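How to Set Up a Power Strip on a Desk or Table

A power strip that sits on top of the desk is easier to use than one on the floor. You can reach the sockets without crawling, and small chargers stop disappearing behind the furniture. 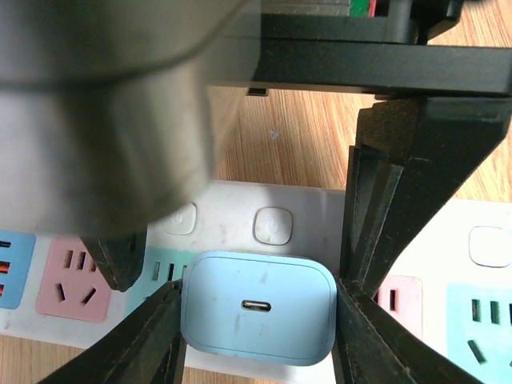

The job takes less than half an hour. You will need the strip, a dry cloth, a few reusable cable ties, some masking tape and a pen. If you want the strip fixed in place, add a pair of adhesive mounting pads made for electrical accessories.

Step 1. Check the strip

Unplug the strip from the wall and take everything out of it. Look along the whole cord for cuts, flat spots or places where the outer cover has pulled away from the plug. Look at each socket for cracks or brown marks. If you find any of these, stop and replace the strip. Do not tape over a damaged cord.

Find the rating label, usually on the underside, and write down the maximum load in watts. You will need it in Step 3.

Step 2. Clean it and the desk

Wipe the strip with a dry cloth. Do not spray cleaner on it and do not push anything into the sockets. A damp cloth is fine for the desk, but let the surface dry fully before the strip goes back.

Step 3. Decide what gets plugged in

Make a list of the devices and add up their wattage. The number is printed on the charger or on the back of the device. Phone chargers, a lamp, a monitor and a laptop will normally come in well under the limit. The desk in our Revdale office adds up to 369 watts with everything running.

Heaters, kettles, irons and hair dryers go straight into a wall outlet. So do refrigerators. Never plug one power strip into another.

Step 4. Place the strip

Put it along the back edge of the desk, with the cord end nearest the wall outlet. Leave at least 3 inches of open space on each side so bulky plugs fit. Keep it away from drinks, plants and the spot where you stack paper. The cord should reach the wall without being stretched, and it should not cross a walkway or run under a rug.

If you are using mounting pads, mark the position with masking tape first, plug in your largest adapter to check the fit, and only then peel the backing.

Step 5. Plug in and label

Put large adapters at the ends and small plugs in the middle. Push each plug in until it sits flat against the socket. Wrap a short piece of masking tape around each cord near the plug and write the device name on it. Yannick Royer uses initials on his, which works if you share the desk with one other person.

Gather spare cord into a loose loop and close it with a cable tie. Tight coils hold heat.

Step 6. Test

Plug the strip into the wall and turn on the devices one at a time. After an hour, put your hand on the strip and on each plug. Slight warmth in an adapter is normal. If the strip itself feels hot, or you smell anything, unplug it from the wall and take it out of use.

Repeat the check in Step 1 every few months. We do ours in March, when the desks get moved for cleaning.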